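Why I stopped buying things to get organized

I've lived in Gallbridge long enough to have moved apartments twice, and both times I swore the next place would be the tidy one. It never was! I'd carry the same boxes up the same kind of stairs, shove them in the same kind of closet, and then go out and buy a bunch of bins to put the boxes in. You can guess how that went.

This March I finally got tired of it. I wanted to get at the vacuum and had to take out a folding chair, a bag of other bags and a lamp I don't like, and I stood there in the hallway holding the lamp and thought, okay, enough. My sister (who is neat in a way that makes me a little nervous) told me to pick one shelf a night and quit when it was done. So that's what I did, more or less, for 28 nights. I skipped a few and doubled up on others.

The first week was easy. Expired coupons, dried-up markers, a charger for a phone I had in college. I felt great. Then I hit the paper. I had a Retent file box from years ago, the kind with the little tabs, and I'd labeled every single tab and then put everything in the front one. It took me three evenings and most of a podcast series to get through it. I kept the lease, the car stuff and the birthday cards, and the rest went to the shredder at work, which jammed. Sorry, coworkers.

Clothes were worse than paper. I have a wool sweater I bought at Ferri, that place by the old bus depot, when I was feeling rich one winter, and I've worn it maybe four times because it itches like crazy. I put it in the donate bag, took it out, put it back in. It's in my drawer right now. I'm not proud of it but I'm also not sorry, it's a really nice green.

Small stuff was where I got stuck for real. Sponges, cups, half-used bottles, boxes of whatever. None of it costs much and none of it takes up much room, so it slides from the counter to the shelf to the floor of the closet and just lives there. What helped me was dumping it all on something soft and flat before deciding anything. When it's spread out I can't pretend I only have a little.

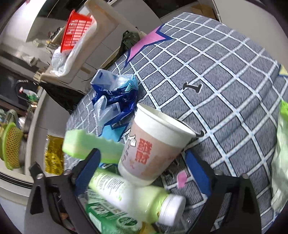

Odds and ends on the gray blanket, paper cup and all.

After that I got a lot faster. If I could say where I'd use a thing in the next month, it stayed, and if I started telling a story about it, it went. I did sell a few of the bigger things, and made 474 dollars, way more than I expected! The bookcase alone was 300 of that. I spent some of it on dinner at Skaltutska, where I had the dumplings and then, um, the other dumplings.

The hall closet is still the best part. I can open it with one hand and the vacuum is right there. The lamp went to a neighbor who thinks it's gorgeous, so now I see it in her window every time I walk home, and I have to admit it looks pretty good over there. Next up is the trunk of my car, but I'm giving myself until it warms up a bit more.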